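Home | Features | Reviews | Back Issues | Subscribe

The Pause Before the Reach
A small software team would like two robot arms to think a little less, and a little sooner

October 26, 2021

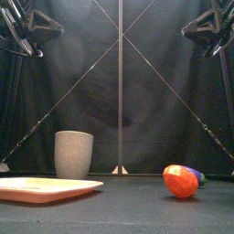 Planning software has a reputation for being the dull part of robotics, and I confess I went up to Lornen half believing it. The company makes no arms and no grippers. It makes a planner called Geddes, a program that decides which arm should go where, and when, and by what route, so that two of them can share a table without getting tangled. Most of what it has to work out can be explained with very ordinary things, say a gray cup and a shallow square plate on one side, a toy eggplant and a red-orange fruit on the other, and a gripper waiting over each pair. You or I would put the fruit on the plate and go get lunch. The planner has to settle first which arm picks up, whether the other one ought to move the cup out of the way, and where both elbows will be while all this is going on (the elbows, I was told more than once, are where the trouble lives).

The older version of Geddes did its thinking all at once. It would draw up a complete plan for both arms, check it, and only then let anything move. That worked nicely on paper, but if an object slid even a little when it was touched, the whole plan went in the trash and everybody stood there waiting for a new one. By March the team had had enough of the waiting and started over.

The new version keeps 200 rough routes on hand for each arm and throws out the bad ones as it goes. Every 4 milliseconds it looks again at where the arms are, and the camera side of the system, which goes by the name Erkitz, sends along its latest guess about the objects. I love that word, guess! Erkitz never claims to know where a cup is. It passes along a little cloud of likely positions, and the planner gives the wider clouds a wider berth.

There are still bad days. A test set brought over from a partner lab in Hanau has almost 3000 recorded tabletop arrangements in it, and the planner stumbles most on the ones where both arms want the middle of the table at the same moment. Each politely backs off, each comes forward again, and they can keep this up for quite a while, like two people in a grocery aisle. The current fix gives one arm priority for the next 100 steps and then swaps. It's a crude rule, and the team would dearly like to replace it, but they have the replay tool to finish first, and after that the documentation.

Related stories
Teaching a Camera to Say Maybe
The Long Afternoon of a Calibration Routine
Why Your Simulator Is Too Clean
Letters: More on Gripper Drivers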